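### 3.2 Materials: boards and pens

The study was carried out in two schools, Fleltton and Alness, where small whiteboards are used in almost every lesson of the lower classes. We followed 34 pupils during one school term. Each pupil received a board with a blue edge and a pen for personal use, and was asked to keep both in the desk until the end of the term. Before our visits, pens at both schools were kept in a common tray, and pupils took whichever pen was nearest. Teachers told us that many minutes were lost in this way, as a pupil often had to try several pens before finding one which wrote well.

We selected the pens after a small trial which Kirsty Whitcombe organised in February. The pupils in the trial preferred a pen with a pointed tip to a pen with a flat one, and they also gave attention to how the pen looked. One boy said that a plain pen "is the teacher's pen". For this reason the appearance of the barrel was considered together with the quality of the line.

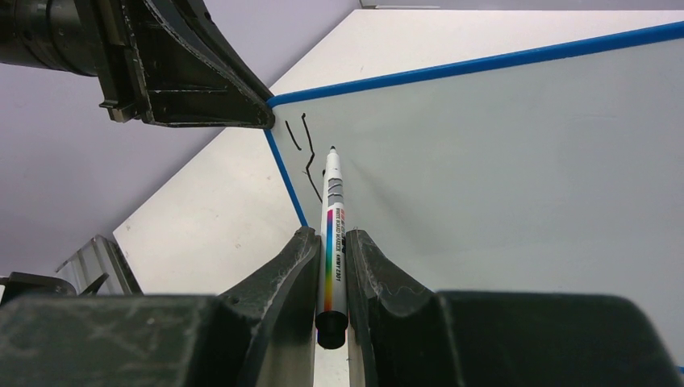

*Reading time: 8 minutes*

**Figure 2.** White marker with pointed tip and rainbow stripe, and a blue-edged board with two black strokes.

The marker in Figure 2 has the words "WHITE BOARD MARKER" printed in small dark letters beside the stripe. In the interviews, pupils spoke often about the colours and very seldom about the lettering. Some of the youngest expected that a pen with a rainbow on it would write in many colours. We therefore asked teachers to show a black line on the board at the first lesson, so that this misunderstanding would not disturb the writing task.

Strokes were sorted by form only. A short slanted line, such as the left one in Figure 2, was recorded as a "single stroke". A line which changes direction several times without a break, as the longer one beside it, was recorded as a "zigzag". In total, 176 boards were collected and sorted by Abelardo Restrepo and Glenys Treloar, who worked separately and compared their results afterwards. When they did not agree, the board was discussed with Etelka Hegyi, and her decision was taken as final.

We did not record the pressure of the hand or the speed of writing. Boards which had been partly wiped before collection were left out, even if the remaining strokes could still be read.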